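Firkeck table, 135 cm – review after nearly 70 weeks

I'd been putting up with a wobbly old desk for years, so when Marilou Ignacio told me she'd bought a Firkeck and loved it, I went and ordered the same one in grey. Mine came to £226 with delivery, and I had it up in an evening (the instructions are dreadful, just follow the drawings and ignore the words).

First the good bits. It's solid! I lean on it, I've stood on it to change a bulb, and it hasn't shifted. The rounded corners are lovely too – my desk is right by the door and I used to catch my hip on the old one at least once a week. The grey is a proper middling grey, a bit speckled, and it goes with anything.

Now the top. It's matt, and I do like that, no glare from the window at all. But it marks. Mugs, sleeves, boxes being dragged over it, everything leaves a pale smudge, and the middle of mine looks dusty even when I've just been over it with a cloth. Washing-up liquid shifts some of it. The scuffs I've given up on. Svend Kárason swears by a melamine sponge but I'm scared of making a shiny patch.

Would I buy it again? Yes, for the price, though I'd get a big desk mat on day one. Four stars from me, and five if they ever sort out the finish.
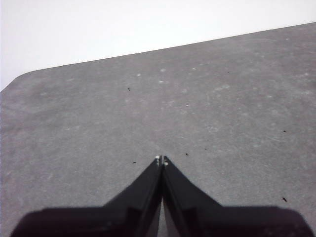

The grey top with its smudges and scuffs, and one of the rounded corners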